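Nistor bekommt im Oktober einen Koop-Modus
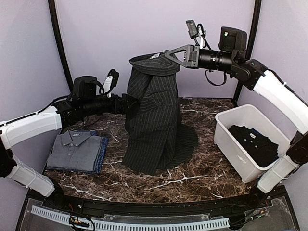 19. Februar 2025 – Das Aufbauspiel „Nistor“ erhält einen Koop-Modus für 2 Personen. Das hat das Studio Curolum in seinem Entwicklerblog mitgeteilt. Die Erweiterung mit dem Titel „Soltcombe“ soll im Oktober für PC und Xbox erscheinen, eine Fassung für die Switch ist weiterhin in Arbeit.

Im Koop-Modus verwalten beide Spieler dieselbe Siedlung, haben aber getrennte Lager. Waren lassen sich nur über den Hafen tauschen. Spielstände aus dem Hauptspiel können übernommen werden, sofern sie mit Version 1.4 oder neuer angelegt wurden.

„Der Wunsch kam seit der Testphase immer wieder“, schreibt Projektleiterin Els Leemans. Der Netzwerkcode sei dafür komplett neu entstanden. Am geschlossenen Test im Winter nahmen 1429 Spieler teil, dabei wurden 383 Fehler gemeldet. 85 davon sind laut Changelog noch offen – die meisten betreffen den Handel und die Wegfindung der Karren.

Zum Preis macht Curolum noch keine Angaben. Wer das Hauptspiel besitzt, kann einen Freund ohne eigene Kopie einladen, allerdings nur auf derselben Plattform. Crossplay ist vorerst nicht geplant.

Die Musik stammt wieder von Primo Pagano, der schon den Soundtrack zu „Rerkent“ geschrieben hat.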